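Drinks cupboard, finally

Saturday, October 16, 2021

It rained all morning so I did the drinks cupboard. I have been meaning to do it since we moved the freezer, and the door had got to the stage where you opened it with one hand and held the other one underneath in case something came out.

I call it the drinks cupboard but it was built for brooms. It is in the passage between the kitchen and the back door, it stands 154 cm high inside and goes back 43 cm, and when we came to Droltcombe it had one hook and a dead wasp in it. We put three shelves in. The trouble with a cupboard that deep is that whatever goes to the back stays there, and because it is dark in the passage you don't see it. You buy another one and put it in front.

I took everything out and stood it on the kitchen table, then on the floor when the table was full. I did it shelf by shelf to begin with and gave that up at the second shelf, as the stuff had no order to it anyway. There was tonic behind the squash and squash behind the Christmas sherry. There was a box of paper straws, opened, which had got damp at some point and dried again, so they had a sort of bend in them. Those went in the bin.

The cordials were the worst. We make jokes in this house about how many cordials we have, but I hadn't seen them all in one place before. Elderflower, of course, two of those on the go at once. A ginger one that had crystallised round the lid and needed hot water and a tea towel to get it open. I have a weakness for the Seritz ones from the farm shop, they come in a tall thin bottle that falls over if you look at it, and I had a rhubarb, a blackcurrant and something with quince. The quince I don't remember buying. I tried it in fizzy water and it was like drinking a candle. The rhubarb was still very good and I had two glasses of it while I worked.

Next the mixers. Tonic goes flat in the plastic bottles even if they have never been opened, if you leave them long enough. I did not know that before today. Two of the older ones had gone soft when I squeezed them, and when I undid the caps there was hardly a hiss. I poured them down the sink and gave the sink a scrub while I was there. The little cans were all fine. I have decided we are a small cans household from now on, they cost more but we throw none of it away, and you can get them in the fridge door.

The dates on things were a bit of a surprise. Ginger beer from before the last kitchen was done. A carton of tomato juice that I wouldn't have opened for money. I did open it in the end because the carton has to be rinsed for recycling, and I held my breath and ran the tap hard.

Once it was empty I washed the shelves. They had rings on them from sticky bottles, and one of the rings had taken the paint up. I used washing-up liquid first and then bicarb on a cloth for the stubborn ones, and it came up well enough. I did think about painting it while it was empty. I thought about it for as long as it took to drink a cup of tea, and then I lined the shelves with the end of a roll of wipeable stuff left over from the pantry. It has lemons on it. There wasn't quite enough for the bottom shelf so that one has a strip of bare wood down the right-hand side, which will be behind the big bottles anyway.

I also put a light in. It's one of those stick-up ones with a sensor, £16 for a pair from Pladetell on the high street, and the second one has gone in the cupboard under the stairs. You peel the back off and press it to the underside of the shelf above and that is all there is to it. The first time I opened the door and it came on by itself I opened and shut it a few more times. It does make a difference. I can now read the labels at the back without getting the torch from the drawer.

For the depth, I had the idea of using trays as drawers. I had seen somebody do this with baking trays in a tin cupboard and it seemed sensible. I went round the house looking for anything long and narrow. The Tanabe storage boxes we had for the children's paints turned out to be nearly right, they are just short of the full depth and have a lip at the front you can get your fingers under. Two fit side by side on the middle shelf. The cordials live in one and the mixers in the other, and you pull the whole box out, take what you want and slide it back. The paints are in a carrier bag for now. I shall have to do something about that.

The boxes are no use for the big bottles as the sides are too low and everything tips over when you pull. So those stand straight on the bottom shelf, with the heaviest things to the left because that is the end with the bracket I trust.

A word on where to keep fizzy drinks, as I had an argument about this over lunch. I was brought up to believe you lay bottles down. My other half says you stand them up. With wine and a cork I can see the point of lying it down, but a plastic bottle with a screw cap has no cork to keep wet, and if the cap isn't done up properly you get it all over the shelf. We had that a couple of summers ago with lemonade and the ants found it before we did. So up they go. It also means you can see the colour of the caps, and that is a quicker way to find things than reading labels. Our tonic has a blue cap, the lemonade a green one, and the cola I got this week has a bright yellow one, so there's no mistaking it.

I don't drink a lot of cola. I went off it when I was at college and working in a cinema, where we could have as much as we liked from the machine and did. But I cook a ham in it in December and I like to get the bottle in early, as last year I left it too late and ended up with the diet sort. Do not do a ham in the diet sort. It doesn't go sticky and the house smells peculiar. The ordinary one boils down nicely, and with an onion and a few peppercorns in the pot you get a ham that people ask you about.

For anyone who wants it, I put the ham in cold, pour the cola over until it's covered, topping up with water if the pan is a big one, and let it come up slowly. It should only just move. I leave it until a skewer goes in easily, then lift it out, take the skin off when I can bear to touch it, and put mustard and brown sugar on the fat. Then a hot oven until it's the colour you like. I've been asked whether it tastes of cola. It tastes a bit like Christmas cake, to my mind, but I have been eating it for so long I may not be the one to ask.

The other use for it is floats. When we have the whole family round there are more children than chairs, and floats keep them busy for a good half hour. Tall glasses, cola two thirds of the way up, then the ice cream goes in last and gently. If you put the ice cream in first and pour on top, it comes over the side. Cheap vanilla is best for this, the sort in the plastic tub. The good stuff with the seeds in is wasted on it. I do them on the kitchen side with a tray under the glasses, and the tray is always full by the end.

Anyway, back to the cupboard. By three o'clock everything worth keeping was back in, and there was space left over on two of the shelves. I have told everyone in the house this space is not to be filled. There is a list on the inside of the door now, a bit of paper with a pencil on a string, and when you finish something you write it down. I give the pencil a week.

What went out: the flat tonics, the tomato juice, the quince (sorry, quince), a bottle of blue stuff from a holiday that none of us would own up to, and a quantity of cocktail umbrellas. I kept a few of the umbrellas. The glass went to the bottle bank by the station between showers, and I got back with wet feet and a parking ticket that said I still had 58 minutes left on it, so I gave it to the man pulling in beside me.

The sherry is at the front of the top shelf, where my mother would have had it. There is a half bottle of port beside it that needs using, and I might put it in a gravy. The squash has been moved down to where the children can get it themselves, with the plastic beakers next to it, and I expect I'll regret that before the end of half term.

I have left the cola out on the side overnight, as I want to measure it against the ham pan before it goes in the cupboard. Last year's bottle was too small for the job and I had to eke it out with apple juice.

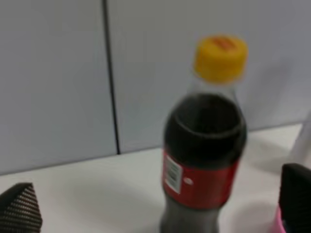

The pan is on the top of the wardrobe with the preserving jars in it, so that will be tomorrow, once I've found the steps. After that I want to make a start on the cupboard under the stairs, as it already has its light, and I'd like the ironing board to stop falling on me.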